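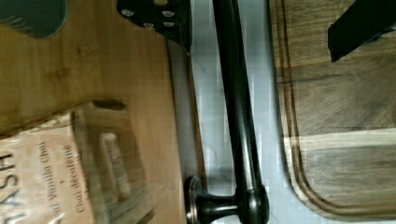
counter by the sink, tea packet bottom left

Wood counter owners - oil or hard finish? Need to decide by August

tikdale_kitchen
OK so we're redoing the counters in the rental half of our duplex and I keep going back and forth. Pic is my own kitchen upstairs, wood, has some knots and a few little stains on it now. I like it. Wife likes it. Question is whether I put the same thing downstairs where tenants will be living on it.

Quote for wood from the shop in Tikdale is 1,947 installed. Laminate from the same guy is 972. So double, basically. The wood comes raw and you pick oil or a hard finish, same price either way.

Anybody done wood in a rental? Did you regret it. Be blunt

grainfed
Don't do it. Tenants will not oil it. You will come back in a year to a gray swamp around the sink.

Laminate, done, go spend the other money on a decent faucet.

mrs_pell
I'm going to disagree with grainfed a little. We've had wood in our rental nine years with a hard finish on it (the wipe-on kind, four coats) and it's fine. Not perfect. There's a ring where somebody put a hot pot down and one burn the size of a dime. Sanded the ring out in one evening. Try that with laminate

grainfed
4 coats on all six sides or just the top? Because if you only did the top I'd like to see the underside over the dishwasher

mrs_pell
All sides. I'm not new at this

Kwadwo Issahaku
Landlord here, two units. I have one of each so I can speak to both.

Laminate: seam by the sink swelled after a slow leak. Couldn't fix it, had to replace the whole run. That cost me 900 and the tenant was without a sink for most of a week.

Wood: same kind of leak in the other unit, went black around the faucet. Sanded, bleached with oxalic acid, refinished. Ugly for two days, then OK. You can still see a shadow if you know where to look.

So my vote is wood but ONLY with the hard finish. Oil is for people who live there and enjoy oiling things.

tikdale_kitchen
Kwadwo that's really useful thanks. What did you use for the bleach, powder or the premixed stuff? I have a couple spots upstairs I wouldn't mind trying it on.

Also should have said, mine is oiled. Twice a year when I remember, so once a year

Kwadwo Issahaku
Powder. Hot water, stir till no more disolves, brush it on, let it dry, rinse a lot. Gloves and a mask for the rinse and when you sand after, the dust is nasty stuff. It works on iron stains (the blue-black ones). Tea and coffee it does a bit. Red wine no.

Do the whole section between seams or you get a pale patch.

oldhinge
What species is it? Nobody's asked. Oak goes black if you look at it wrong. Maple shrugs most things off but shows every tea mug

tikdale_kitchen
Quote is for beech. Upstairs came with the house so no idea. Golden brown color, some darker knots, that's as much as I can tell you

oldhinge
Beech moves a LOT. Big swings with humidity. Make sure the installer uses slotted holes or those figure 8 clips underneath. If he's screwing it tight to the cabinets find a different installer. I have watched a beech top crack straight down the middle from that, sounded like a gunshot.

Nkrumah Fiadzo
Second what oldhinge said. I install for a living. Beech near a dishwasher you want a foil vapor barrier on the underside as well, cheap, takes ten minutes, half the guys skip it.

On price, 1,947 for beech doesn't sound crazy but ask if that includes the sink cutout and the edge finishing. I see quotes all the time where the cutout is extra and the cut edge gets left raw. The raw edge is where your black rot starts. Every time.

grainfed
See this is my whole point. Slotted clips, foil, six sides, sealed cutout, bleach powder, mask. For a RENTAL. Laminate you glue it down and leave

Nkrumah Fiadzo
Laminate cutout needs sealing too. The core is particleboard, it drinks water worse than beech does. Most of the swollen ones I tear out, nobody ran a bead of silicone on the cut.

grainfed
ok fair

jj_amissah
Can I throw in a third option, we went with wood just on the short run away from the sink and laminate for the sink side. Looks a bit odd for a week then you stop seeing it. Saved a bunch. The Josura showroom had one set up like that, that's where we got the idea

mrs_pell
We looked at doing that and my husband hated it. Heights were different, laminate was thicker than the wood by a hair and crumbs collected at the step. If you do it check the thicknesses first

jj_amissah
Yeah we shimmed ours. Took 17 little cardboard squares and a lot of swearing

tikdale_kitchen
Ha. OK so mixed is interesting. Sink side is only about a third of the run down there, window side is the long bit.

Called the shop at lunch. Cutout IS extra. Edge sealing "can be discussed." He'd never heard of foil on the underside, or said he hadn't.

Nkrumah Fiadzo
Get a second quote.

oldhinge
Second quote. "Can be discussed" means no

Kwadwo Issahaku
Agree. And whichever way you go put a line in the lease about cutting boards. Mine says no cutting directly on counters and no standing water. Does it get followed, mostly. It does help at deposit time.

mrs_pell
I leave them two cutting boards. Cheaper than a lease fight

grainfed
still say laminate. good luck either way, post pics when its in

tikdale_kitchen
Will do. Leaning wood on the long side w/ hard finish, laminate at the sink, foil under the wood regardless. Getting a second quote from a guy in the next town, he can't come out till after 4 so will update tonight or tomorow.

oldhinge
Ask him about the clips before you ask him about price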